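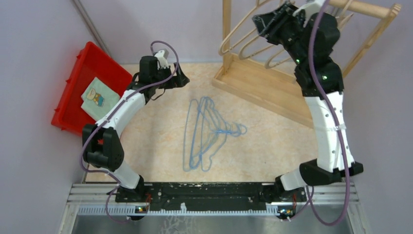
**Two arms, one pile of hangers: planner keeps calling the pile one object**

**pita_lower** wrote:

Setup is two arms on a shared rail, one fixed camera. Left arm's home side has the red bin with the cloth in it, the right arm works at the wooden rack. The task is to separate the blue hangers lying in the middle and hang them.

Perception is the sticking point. Segmentation merges overlapping hangers into one mask, the grasp sampler then picks the centroid of the merged mask, and the centroid is usually bare table. I'm running Lulonen for planning and Mendonça for masks, both stock config. Log from the last run:

```
mask_count: 1
grasp_candidates: 414
after_collision_filter: 2
```

Both survivors were on the hook end, where the wires bunch together. What are people doing for thin, same-coloured parts that overlap?

---

**wbirkett** wrote:

Stop grasping from masks. A hanger is mostly hole, so a centroid is meaningless even when the segmentation is right. Skeletonise the mask, find the long straight run (the bottom bar), and sample along that. Reject anything within 30 mm of a crossing.

Also check your collision filter. Dropping from 414 to 2 suggests the finger model is padded too much.

Wayne Birkett

---

**pita_lower** wrote:

Padding was at the default. I cut it in half and got more survivors, but the left arm then planned a path with its wrist very low over the bin wall. The bin sits at an angle and my collision model has it square to the table.
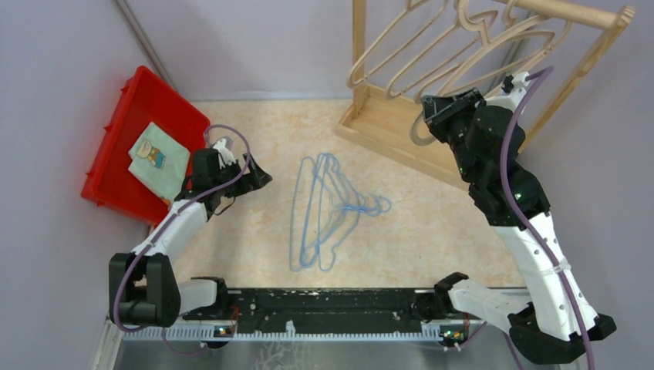
So two separate faults, probably. I'll fix the bin pose first. The skeleton idea makes sense for the top hanger, but I don't see how it tells me which one is on top.

---

**a_furtado** wrote:

It doesn't. I disagree with Wayne on dropping masks altogether. You need instance order before you pick a bar, otherwise you pull from the middle of the stack and the hooks drag the others along.

What worked for us was a small network that only looks at crossings. Crop a patch at each one and classify which wire passes over. Build a graph from that and take a hanger with nothing above it. The labels are tedious, but a crossing patch is small and the renders transfer well enough.

---

**wbirkett** wrote:

That's a lot of labelling for something you can get by poking. Close on any bar, lift 30 mm, look again. If more than one thing moved, put it down and try a different bar. No training needed.

---

**a_furtado** wrote:

Fine if cycle time doesn't matter. Each failed lift also changes the pile, so your earlier estimate is gone and you start over. With a hooked part the second state is often worse than the first.

---

**pestico_user** wrote:

Side question for the OP: are the cables in your collision model? Both arms have a purple one that loops well clear of the link. We run Pestico on a similar layout and the planner had no idea the cable existed. We ended up adding a capsule chain that follows the elbow joint. Crude, but the planner stopped choosing the elbow flips that pulled the loop tight.

---

**pita_lower** wrote:

No, cables aren't modelled. I'll add capsules at the wrists to start.

Changes so far:

- Bin pose now comes from a plane fit on the rim
- Finger padding stays at half
- Candidates come from the skeleton, with the crossing margin Wayne gave
- Right arm has a keep-out box around the rack rod until the left arm reports clear

Candidates now land on wire. Ordering is still unsolved. I'm going to try lift-and-look first, as I can write it in an afternoon, and log every crossing patch while it runs. If the cycle time is bad I'll have a start on training data for Aparecida's method.

---

**a_furtado** wrote:

Log the patch before and after each lift, with the gripper pose. The pair gives you the label for free in most cases. Keep the failed lifts too, those are the ones you'll want.

---

**wbirkett** wrote:

Agreed on the logging. I still think you won't need the network.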